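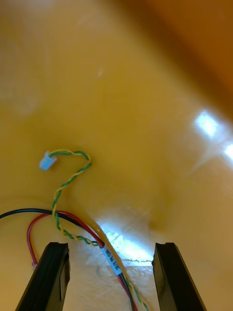
# Sorting wires and salvaged boards: your questions

I get the same handful of emails about how I sort cables, connectors and old boards, so I finally put the answers on one page. I'll add to it when something new comes in (or when I change my mind, which happens a lot with labels).

## Do I have to cut the connectors off first?

Please don't! A wire with its plug still on is worth far more to me than a bare one. Crimping those tiny contacts by hand is a miserable way to spend an evening, and I own the cheap crimper, so I'd know. Leave the plug, sort by plug, and worry about length later.

## What do you sort into?

Shallow plastic bins with a thick rim, out on a big white table. I started with deep storage tubs and hated them. Everything sank to the bottom and knitted itself into a nest. With a shallow bin I can see what I've got in one glance, and I stop filling it when it's one layer deep. 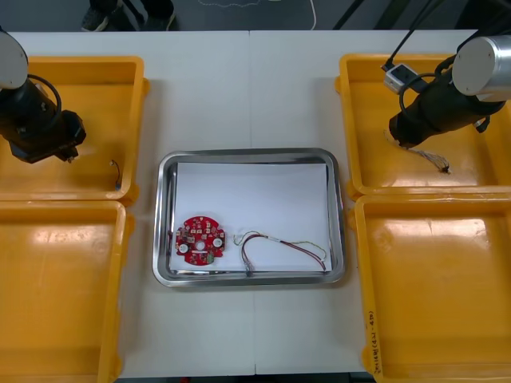 The other thing I'd say about bins is to leave some of them empty when you begin. I used to assign a category to every bin before I'd even opened the bag, and then I'd get stuck with a pile of something I hadn't planned for. Now I let the pile tell me what it wants to be. My last big lot was 500 pieces from a reseller called Galang, and I ended up with categories I'd never have guessed.

## How do you untangle a bundle without wrecking it?

Slowly, and from the loops! I don't pull on the ends. I lift the bundle, give it a little shake over the bin, and push slack back into the middle until something loosens. If a plug has gone through a loop, I back it out the same way it went in. Anything that fights me for more than 7 minutes goes in the "later" bin and I get on with my life.

## Should I untwist twisted pairs?

Nope, leave them twisted. The twist is often there for a reason (it helps with electrical noise), and it keeps two wires that belong together from wandering off. Colors are a nice bonus for sorting too: a blue and white pair wound together like this one is easy to spot, even when it doubles back on itself in a couple of long loops. I fold mine loosely and put a paper band around the middle — no tight knots, no sharp kinks, and never a rubber band, which goes gummy by August in my workroom.
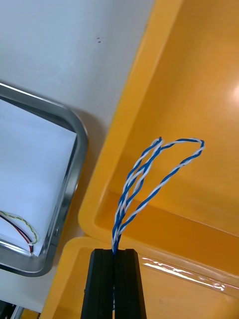 ## Can I go by wire color to know what it does?

I wouldn't. Lots of makers follow the usual habits and lots don't. Color helps me sort, but before I hook anything up I check with a meter and trace where it goes. Twice, if power is involved.

## What about circuit boards?

Boards get their own space, well away from loose wire, because bare ends love to snag on small parts. I hold them by the edges and read the printing before I decide where they go. On the red one here, J20 is printed by one of the beige connectors, and there's a GND marking next to a metal spade terminal, so that's two things I can write on the bag without looking anything up. I copy down whatever is printed, even when I have no idea what it means yet. 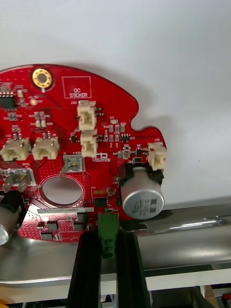 ## Is it worth keeping a board I can't identify?

Usually, if the connectors are in decent shape. Mystery boards go into a box I call Tillent (long story, it was the name on the box), and I go through it every couple of months. Some become donors for plugs and terminals. An empty outline that says QC STICKER won't tell you much, but part numbers on chips often will, so try those first in a search. If it's still a mystery after a second look, off it goes to electronics recycling.

## How long does a full sort take?

A shoebox takes me 35 minutes with the radio on. A moving box takes a weekend and a fair amount of coffee.

## Do you sell any of this?

Small bundles, now and then, at the Plirano swap meet. I don't ship, sorry! Bring a bag.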